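Gridico handheld gripper pair – anyone else running these?

Posted in: Hardware and kits
Started by tablesaw_ek, 2024-10-25

We took the Gridico two-hand kit on a 30-day trial and I said I'd report back. I'm using it to record sorting demos, picking pieces out of a clear open-top box. Both units are wired.

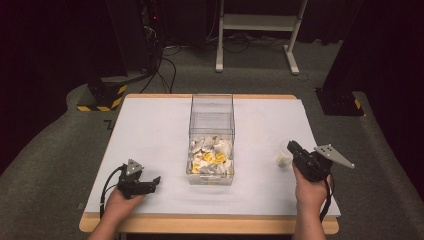

Zainab Akpan wrote:
How long is the cable on the current version? We had the older kit from Jukcombe and the cable was the first thing everybody complained about. Also, did they quote you the rental price or the purchase price? Their site only shows one of them and I can never tell which.

tablesaw_ek wrote:
Purchase. 2,000 for the pair, software license for one seat included. Rental is by the month and they want a deposit. Cable is 3 meters on each side. Fine if you stay at one table. I wouldn't want to walk around a kitchen with it.

Weight is okay. I can do a session before lunch and another after and my wrists don't bother me. The trigger spring is stiffer on my left unit than my right and I've written to support about that.

moss_and_wire wrote:
I'm going to disagree on the weight. We had a pair here for a trial last December and two people out of our group quit using them after the first week. If you have small hands the grip is too fat. Gridico told us a slim grip was coming and I haven't seen it.

Also 2,000 is a lot for something that still needs your own computer and your own table setup.

Ekaette Odukoya wrote:
Two people in one group isn't much to go on. I have small hands and I use them every day. Wrap the grip in thin tape so you don't have to squeeze as hard.

Where I do agree is the software. It drops the connection to one side if you unplug and replug in the wrong order, and the manual doesn't tell you what the right order is. Left first, wait for the tone, then right. Took me most of a morning.

moss_and_wire wrote:
Tape doesn't make it thinner.

Ekaette Odukoya wrote:
No, but it stops it slipping, and that was my problem with it.

pelham16 wrote:
Can they pick up light stuff? Paper scraps, foam, that kind of thing. Our Sateo grippers were good on blocks and bottles and hopeless on anything that folds.

tablesaw_ek wrote:
Light stuff is what I bought them for. Scraps are okay if you come at them from the side and close slowly. If you go straight down into the pile you push everything into the corner and then you're digging. Flat pieces against the wall of the box are still the worst. I give up on some of them and tip the box between takes.

The fingers come off with two screws. I'm thinking of trying the softer tips from Upadhyay but I don't know if the hole spacing matches. If someone has both, please measure.

Zainab Akpan wrote:
I have the Upadhyay tips in a drawer. The spacing is 16 mm center to center. You'd have to check that against the Gridico fingers, mine went back with the kit.

tablesaw_ek wrote:
Thanks. I'll pull one off tonight and measure.

pelham16 wrote:
Is the 30 days from shipping or from delivery? Sateo counted from shipping and we lost most of a week.

tablesaw_ek wrote:
Delivery. I asked and got it in writing. You pay return postage though, and they want the original foam, so don't throw the carton out.

moss_and_wire wrote:
Ask them about the slim grip while you have them on email. If it's real I'd try a pair again – not at full price.

tablesaw_ek wrote:
Will do. Fingers measure the same as the Upadhyay tips, so I've ordered a set. Nothing from support on the trigger spring yet.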